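OK so I finally spent a weekend in the Komavano simulator comparing camera setups for my two-arm bot. Head cam vs wrist cam vs both. Thread, because I have thoughts and no blog.

Why sim first: Ostis (my arm controller, the open one, not the paid one) talks to Komavano with barely any config, and I can wreck as many virtual kitchens as I like. My real bench still has a dent in it from April.

Head cam first. This is the view I've used for everything so far and I love it for anything with a handle. You get both arms, the furniture, the walls, all of it!

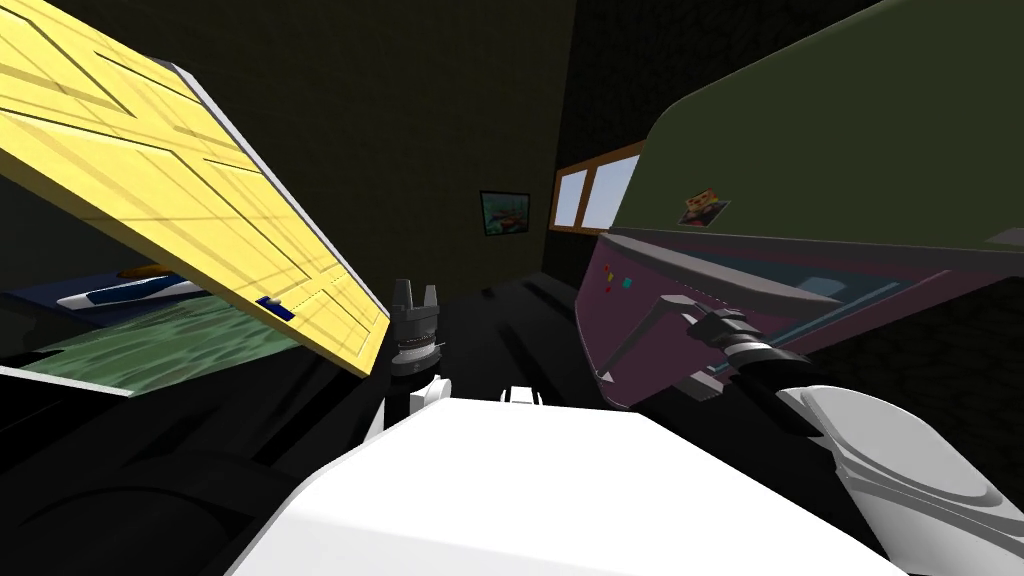

Head cam, right gripper on the silver handle. Left one just hanging out.

Downside is that the fingers are tiny in there. At the resolution I train on, open and half closed look pretty much the same to me, so I doubt the policy can tell either. I ran 300 episodes with head cam only and the handle misses all had the same flavor: close, but shut too early.

So, wrist cams. One per arm, mounted behind the fingers, looking out past them.
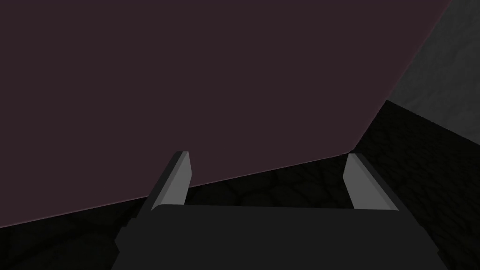

What I like about wrist view is that finger spacing is super easy to read. What I don't like is that you lose the room completely. Get near anything big and flat and there's hardly any texture to track. My pose estimate drifted like crazy on plain panels until I turned the Alipour filter back on (yes I had it off, yes for 3 days, moving on).

Somebody asked about tilt. I've been leaning the head cam on purpose to see how much the policy cares. Small lean, it shrugs it off. Big lean and it starts reaching wide, mostly with the left arm.

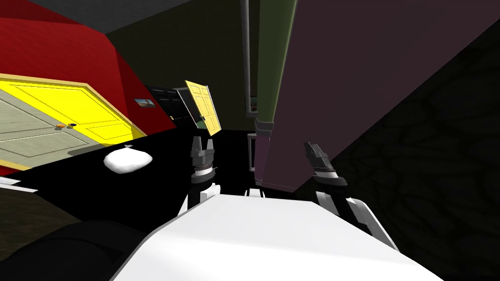
I want to try random tilt during training next, plus random wall colors. The Nukuswood room pack is great for that - loud doors, weird walls, stuff that looks like no house I've ever been in. If it can cope with those rooms I'll feel a lot better about my garage.

Gripper notes while I'm at it. I'm sticking with plain two-finger parallel jaws. I tried 3 finger shapes and the angled tips won for small stuff by a mile, at least in my setup. The fat square ones kept bumping things away before they closed.

One real gripe with my wrist mount: it sits too far back, so the gripper housing eats the bottom of the view, and that's right where small objects end up.
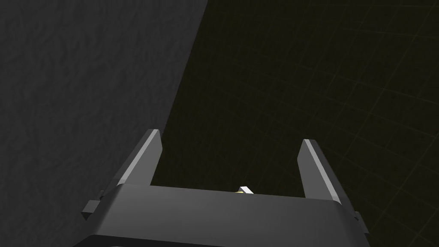
Jaws wide open, and just the top of the little pale piece peeking over the housing.

Going to slide the mount forward and rerun the lot. For now both cams together is my pick, even though training takes nearly 3 times as long on my sad old GPU. If you've got a mount offset you like for parallel jaws, please send it over, I'm guessing at this point!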